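Drovside Home Help – Storage and Tidying

Woven cord basket has gone out of shape and smells musty. Can it be washed?

I have a basket made of twisted cord, dull green, with a braided rim. It spent the winter in the shed with seed packets in it and now one side leans in and it smells. I'd like it back indoors for post and chargers. There is no label. The base has small gaps in the weave and a lot of grit has got down into them. Can I put it in the bath, or will that ruin it?

2 answers

Answer 1
Just stick it in the machine on a cool wash. I've done it with a rope one and it was fine, bit fluffy after.

Answer 2
I wouldn't use the machine unless you know what the cord is. Paper cord and seagrass both get sold as "woven cord" and paper cord in particular doesn't like a soaking. Cotton and polyester will take more water.

Start dry. Turn it upside down outside and tap the base, then use the hoover with the brush head on the inside. Work along the rows and not across them. For the grit in the gaps I use an old toothbrush.

For the smell, wipe it over with a cloth wrung out in warm water and a drop of washing-up liquid. Try a bit underneath first, as green dye can come off on the cloth. Then leave it somewhere airy, off the floor, and away from radiators. Mine took 2 days in January with a window open.

The leaning side is best dealt with while the cord is still slightly damp. Pack the basket with towels up to the rim, pushing into the corners, and stand something straight against the outside until it dries.

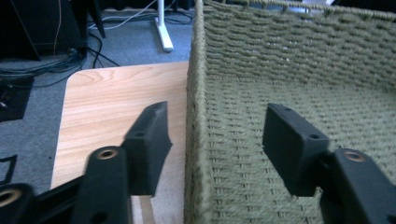

If the side still leans after that, a piece of stiff card cut to fit inside will hold it. Measure at the base – mine is 22 cm across there and a bit wider at the rim, so the card needed trimming twice.

Once it's back in use, put a cloth under it if it's going on a wooden table. Grit works its way out of the base for a while and will mark the finish.

Related questions
Getting candle wax out of a seagrass mat
Zotstead shelf boxes – do the lids fit the old size?
Musty smell in a blanket chest
Lining a basket without sewing

Contact us | © Drovside Home Help | Back to top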